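Untangling the Jewelry Pile

Jorum Home Notes, June 8, 2025
14 comments · 600 shares

Everyone owns a jewelry pile. Some people keep theirs in a drawer and call it a collection. Mine lived in a cookie tin for years, where the necklaces got to know the bracelets very well, and every time I wanted one thing I pulled out a sort of ornamental bird's nest with a clasp hanging off it.

So once a year, usually in September when I've run out of better excuses, I tip the lot out and sort it. It takes an evening. If you have less jewelry than I do, or more self-control, it'll take you ten minutes and you can go to bed feeling superior.

First, the surface. Do it on a cloth. Beads roll on bare wood and keep rolling until they're under the bed, where they'll stay until you move house. A cotton tablecloth is fine, and it can be as silly a print as you like. Don't use a fluffy towel, which grabs every clasp and earring hook you own. I learned that from a towel.

Take out the big solid pieces before you touch anything stringy. Bangles have no loose ends, so they lift free more easily than anything else, but they do like to have a chain threaded through them. Look before you pull.
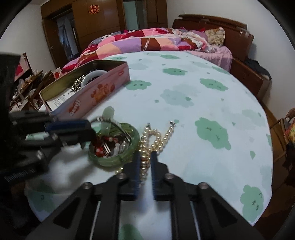 Pearls and anything pearl-like come next, and they get a spot of their own on the cloth. The surface scratches if you look at it sternly. Lay the strand out straight, fasten the clasp, and wipe it with a soft dry cloth. No vinegar, no baking soda, no toothpaste. I don't care what your aunt does.

A fastened clasp is half the battle, by the way. An open necklace has two ends and both of them are looking for trouble. Close every clasp as you free it, even if you think you'll only be a minute.

For a knotted chain, put it flat and work at the knot with two pins, teasing outward from the middle. Pulling the ends just makes a smaller, meaner knot. If it's plain metal with no stones or pearls on it, a drop of baby oil helps, and then a wash in warm water with a little dish soap. Dry it properly afterward. Kumudini Pramanik wrote in to recommend dusting the knot with cornstarch, and I tried it, and it does work, though my table looked like I'd been making dumplings.

Tassels are a separate misery. The threads wind themselves around anything with a link in it, and you will be tempted to use scissors. Hold off! Slide the beads away from the tassel, and draw the threads out a few at a time with a blunt needle. Once it's loose, comb it with your fingers and wrap a strip of tissue paper around it, like a very small burrito.

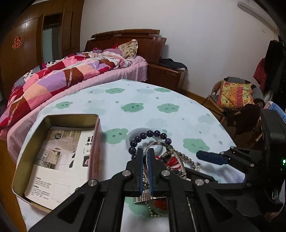
Jade and other stone bangles shouldn't go back in with the metal ones. They knock together every time you open the lid, and a chip in a stone bangle is there for good. Put each one in a sock. A clean sock, please, and one of those single ones you've been keeping in the hope of a reunion.

Now the tin. I'm fond of an old tin and won't hear a word against them, but bare metal is hard on beads. Cut a piece of felt to fit the bottom, then stand a few short cardboard tubes on it and give each bracelet its own. Stretchy bead bracelets can lie loose. The elastic goes slack if you hang them from a hook, and one morning you'll have 12 beads in the sink and the rest down it.

Fine chains go in small zip bags with the clasp poking out of the top. Ugly, yes. They come out straight.

Whatever is left at the end — single earrings, a clasp with no necklace, three beads of unknown origin — goes in an envelope marked with the year. I have 10 of these envelopes now and have never opened one.

14 comments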